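## 4. First-time setup - Vorkell monitor controller

Do this before you connect powered speakers. Rev. 9 July 2022, A. Calado

1. Speakers OFF. Power amps too if you have them.
2. Plug the supply into the back, then the wall. Only use the supply from the box.
3. Main knob all the way down.
4. Interface outs 1 and 2 go to INPUT A. Balanced TRS cables if you've got them. Mono instrument cables will work but you lose level, and sometimes you get hum.
5. Left speaker to MAIN L, right to MAIN R. Check twice. Swapped sides are the most common support email we get.
6. Controller on. Wait for the green light, takes a few seconds.
7. Speakers on last.

**Caution:** shutting down is the reverse. Speakers off first, always. The pop can damage a tweeter.

### 4.1 Setting your level

Play pink noise at a low volume. Put a meter at your listening spot, ear height, and bring the knob up slow till you're at a level you can work at for hours. Hold CAL until it blinks. Thats your saved reference.

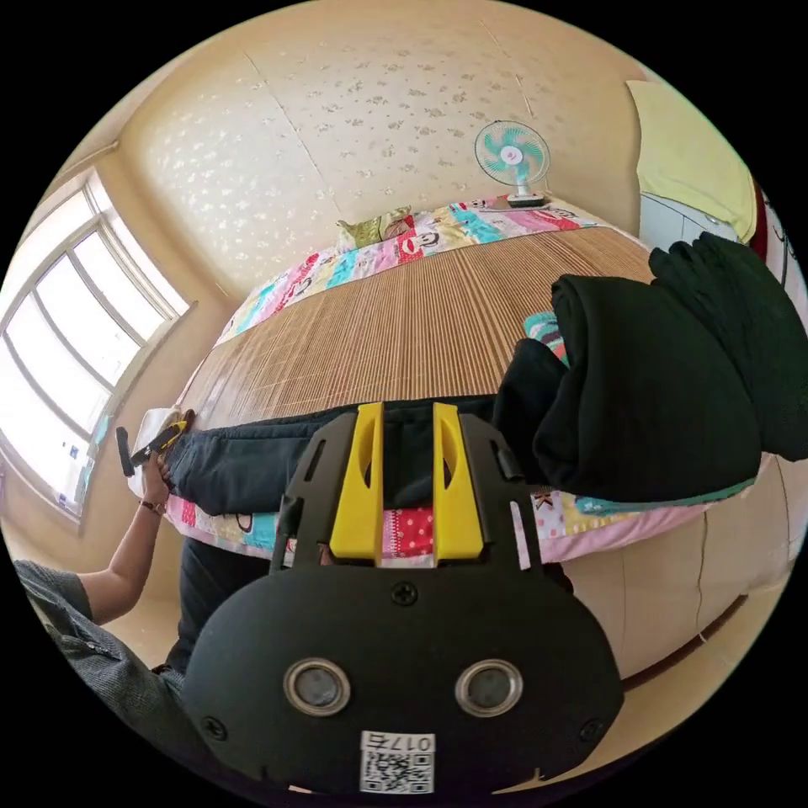
*Woven mat over a patchwork bedspread.*

Small rooms: go quieter than you think. A bed or a thick rug soaks up some of the highs but does very little for the bass, so don't set your sub by what you hear in the first five minutes.

### 4.2 Second pair (optional)

1. Everything off again, same order.
2. Connect to ALT L and ALT R.
3. Press ALT to switch. Trim is on the bottom panel - small screwdriver, turn gently.
4. Match the trim by meter, not by ear. Louder allways sounds better.

**Note:** DIM drops the output by 20 dB on both pairs. It doesn't touch the headphone out.

No sound? Check MUTE, then the input button, then the cables. Still nothing, see section 7.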